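Decanting an older red from the cellar, how long before dinner?

Posted by Rozália Kocsis, 30 November 2020
Viewed 1219 times

I have one bottle of Volthorpe reserve red, 2004 vintage, that was left to me by an uncle. It has been lying on its side in a cool closet since I got it in May, and before that it was in his basement. The fill level is still in the neck and the capsule looks fine. I can see some dark stuff along the lower side of the bottle when I hold a flashlight to it.

I am opening it for a family dinner with braised beef. We will be 7 at the table so everybody gets a small glass. What I can't work out is the decanting. The shop where I buy my everyday wine told me to open it in the morning and leave it in the decanter all day. My brother-in-law says old wine dies in an hour. I also don't know if I should stand it up first and for how long. I don't own a real decanter, only a glass water jug with a wide mouth. Is that all right?

Also, does anyone know if the 2004 is past it? I found one note online from years ago and it only said "drink or hold."

Augustina Darko
912 posts

Your brother-in-law is closer than the shop. All day in a wide jug is advice for a young, hard wine. At sixteen years I would not do it.

Stand the bottle up two days before the dinner, somewhere cool, and leave it alone. The sediment needs that time to slide down and settle in the bottom. If you forget, one full day will do, but you will lose a bit more wine at the end.

About 45 minutes before you want to drink it, pull the cork. Use a waiter's corkscrew and go slowly, as old corks often break halfway. If it does break, put the screw back in at an angle and try again. If it crumbles, pour through a clean tea strainer. Don't use a paper coffee filter, I find it leaves a taste.

Pour yourself a mouthful first. If it smells shy or a bit musty but there is fruit underneath, decant it. If it is already open and sweet smelling, decant right before serving, only to get it off the sediment. Pour in one steady go with a light behind the neck of the bottle and stop when you see the dark trail reach the shoulder.

The water jug is fine. Rinse it well with plain water, no soap, and let it dry upside down.

On the vintage, I had the 2004 twice, the last time in 2018. Cedar, dried cherry, some leather, tannins nearly gone. It was a nice medium-weight wine and I thought it had a few years left. Storage matters more than anything I can tell you, and a basement can be good or bad. Have a second bottle ready in case. A young Grudmont would go with the beef.

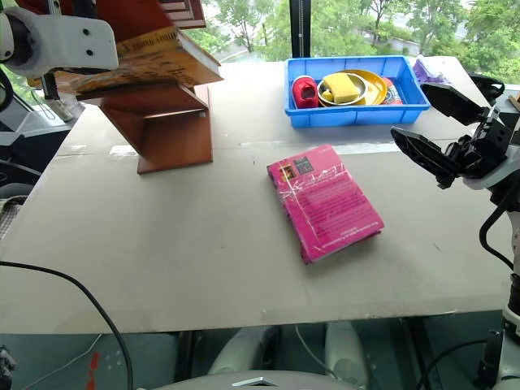

A hardcover and a wooden book stand.

Dimaculangan

just drink it. I had a Stiltuleo from 1998 last year, no decanter, poured it straight, last glass had some grit in it and that was all. Serve it a little cool, like 60 degrees, most people have their reds too warm

Rozália Kocsis

Thank you both. It is standing up in the closet now. I will taste first like Augustina said and keep the jug for the last minute if it smells good already. I bought a Grudmont as the spare.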